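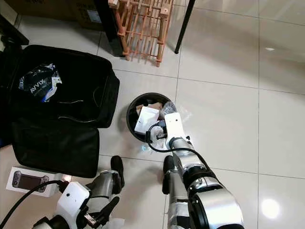

Jhonatan Benavides wrote under the last post that my wrist cable was going to fail before any of the gearing did, and that I should stop tuning gains until I had measured the loop. He was right about the measuring. With the wrist turned to its limit, the cable on the right arm pulled tight over the last joint and added enough drag to show up in the current log. On the left it didn't, as that run has more slack.

I recut the right cable to 705 mm and moved the first tie point one segment back toward the elbow. The loop now stands out farther from the arm than I like, and it can catch on a table edge if the approach is low. For now the planner treats it as a keep-out volume with a 50 mm radius. Crude, but it costs almost no reach. 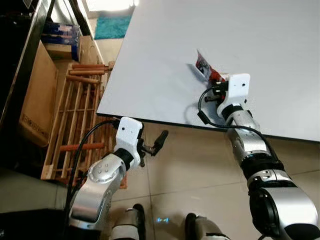 The second change is grip force. Snack packets are a bad target for a position-controlled gripper: the film gives, the fingers keep closing, and the controller reads the late contact as a miss. I switched the close command to a current limit and left the position target at fully shut. The limit is set at 13 percent for packets, with a separate value for cardboard, which needs more.

Zoila Giraldo suggested softer pads instead. I have a set from Pernex in the drawer and haven't fitted them – they add 2 mm per finger and I would have to redo the tool offset on both sides.

Still open: the left wrist has a small offset after homing, always in the same direction. I suspect the coupling screw. The log format also changed with the new Plurkuta build, so the old plotting script needs new column names before I can compare runs.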